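6 min read

April, evening, feet up at last

Third day of the kitchen table and I'm still not convinced. Rocío is. Rocío was convinced before the table was out of its wrapping. She has a way of saying "it reads as breakfast" that makes you feel rude for asking which country's breakfast, and at what hour, and whether anyone has ever sat down to it.

I got in at eight and the heating was off again. Yhon had left me a note about the cupboard key (it's on the hook, it has always been on the hook) and a second note saying the first note was wrong. I made coffee and read through the list from Irley, the one we're supposed to follow for everything that goes in the kitchen corner. It runs to 137 lines. I'd bet money that whoever typed it did so standing up in a store, because it goes salt, pepper, sponge, pear, pear again, colander, "sauce." Sauce! I asked Arnulfo what kind and he said the kind people recognize. Then he went to a meeting.

So sauce was my morning. My view, which I've given to anyone who'll hold still, is that recognizing a thing and believing in it are different. A child can point at a picture of a cow and say cow. It doesn't mean there's a cow in the house. Rocío says I'm overthinking it and that a kitchen is only a lot of familiar things close together. Maybe. My mother's kitchen had a sewing machine in it and a bag of cement behind the door for most of my childhood, and not much on the list from Irley would have looked at home there.
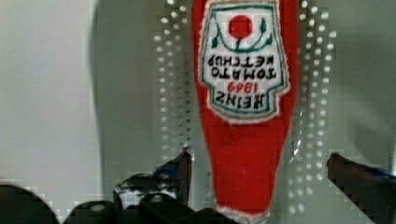
I've also got doubts about the soft things in general. They're cheerful, they don't break when they're dropped, and I can see why somebody ticks them on an order form. But a kitchen is mostly hard and a bit cold, and put one fuzzy red item into it and everything else starts to look like a toy too. The ketchup is the worst for this, being all plush, with a frayed white bit where the neck ends. I'll give it credit for the stitching. They went to the trouble of the tomato and the vine and the 1869, and you know what it is straight off, so Arnulfo gets his wish. Upside down is where it loses me. At home that's how I keep the squeezy kind, and my label is printed so it reads properly that way. Turn this one on its head and HEINZ goes with it. I pointed this out to Ok-hee, who said I was the only person in the building who would be bothered, and I said somebody ought to be.

Ok-hee at least has an opinion of her own, and hers is that the trouble is color. She thinks there's too much red and has thought so since the first box. I don't know. Real food is pretty red, when you think of what people buy. What I mind more is size. You get an apple the size of an egg and then a slice of bread like a roof tile, and they're both supposed to be on the same shelf in the same pretend house. I spent half an hour lining things up next to each other and ended with a small pile I'd call reasonable and a larger one I'd call hopeful.

Lunch was soup. Édgar came through from Medina with the invoice, which I hadn't asked to see and now wish I hadn't. 1,289 for the whole corner, delivery included, and delivery took 24 days. He was proud of the price. He kept saying "for a whole kitchen," and I kept thinking, but there's no sink. You could cook in my kitchen without a toaster oven, people have for a long time, but try getting through one meal with no sink. He told me a sink was "phase two." I've been here long enough to have known several phase twos, and I could tell him where they're buried.

After lunch we did the table properly, or Rocío did and I handed her things. She doesn't plan it. She puts something down, steps back, squints, and moves something else. I asked what the rule was and she said no rule, a table people use is a mess. Fair enough, though there are kinds of mess. When I leave a mug out it's beside whatever I was doing, with a spoon in it and a ring underneath. Her sort has air between everything, as if each item had asked to be left alone.

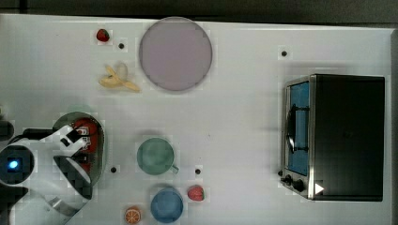 And she won't have it that a mess has reasons. We went back and forth on this for longer than it deserved. I said if you're making toast then you've got bread, a knife, butter with crumbs in it. She said who says anybody is making toast. I said the toaster oven says so, it's the biggest thing we've got! She said it could be for later. It could. I'll admit I had no answer to that, other than that in my experience nobody clears a space for a toaster oven for later.

The fruit I've mostly come around to. I said this morning that strawberries lying loose on a table was silly, that they live in a box or a bowl, and then I remembered my nephew, who eats exactly that way, and leaves them exactly that way, a bite out of some and the rest just set down wherever he happened to be. The banana I like without reservation. Someone thought about that banana, with its peel flopped open, and it looks as if a person had got as far as wanting it and then the phone rang. The orange slice too. I'm less sure about a big pinkish-lavender plate with the food all around it and none on it, which I find a little sad, like a party where everyone stays by the walls. Rocío says I bring these things with me from outside and that the plate is fine.

The green mug is nice. I'd take the green mug home. I said so and Yhon wrote it down, I think as a joke, but with Yhon I'd want to check.

Later there was a call with the people at Nolen, who want to know whether the corner can go over to them when we're done, and if so what state it'll be in. Arnulfo told them excellent. I was sitting beside him thinking about that frayed edge and kept my mouth shut. They also asked if we use the Jitside labels on the bins, and we do, in the sense that I've bought them. They're in my drawer, still in the packet. 35 of them, and they don't stick to anything colder than a hand.

What I haven't settled is whether any of this makes a kitchen. Ok-hee thinks yes if you come in quickly. I tried it, I went out to the hall and came back in quickly, twice, and the second time I did think for a second, oh, somebody's left their breakfast. Then I saw the ketchup.

Tomorrow: ask about the sink again. Find out if "pear, pear" means two or is a typing error. Take the soup container home, it's been there since yesterday and that one is real.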